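Home | Days Out | Makers | Markets | Contact

A morning at the Kukomard open day

05/10/2022 | 14 comments | 87 shares

I've been meaning to get out to Kukomard ever since my sister came back from their April sale with a trunk full of candle holders, so when the open day came up I grabbed a ticket and went. It's a 60 minute drive from my place, and the last stretch is all gravel - wear real shoes!

The building used to be a seed warehouse and you can still smell it a little by the stairs. They let us in at the side door, gave everybody a sticker (mine fell off in the coffee line) and split us into two groups. Mine went with Huệ Triệu, who runs the home decor side and talks faster than I do, and my friends will tell you that takes some doing.

First stop was the stockroom. Shelf after shelf of vases, bowls, and boxes of stems, 1328 different items according to Huệ, and I wanted to touch all of them. There's a whole aisle from Szalai, the pottery they buy from, and I spent way too long in it. Then we went through to the arranging room, and I'd have happily stayed there until closing. I'm a sucker for a plain white vase, and they really do let the flowers do the work.

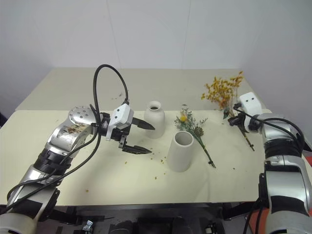
Do you have to buy the vase and the flowers together? Everything is sold separately, so you can pick up a bunch for a vase you already own.

After that we got to try it ourselves. Ildikó Szénási ran the workshop table and showed us how to bend the stems before they go in, so they lean out over the rim a bit. My first go looked like a broom. My second one was better, and she only moved one stem, so I'm calling that a win.

Lunch was soup and rolls in the yard (get there early, the cheese ones went fast). The shop is small and the line was long, but I came home with two bunches and a squat little bowl I have no place for. Parking is free behind the building, and the next open day will be posted on the board by the gate.

Previous | Next | Back to Days Out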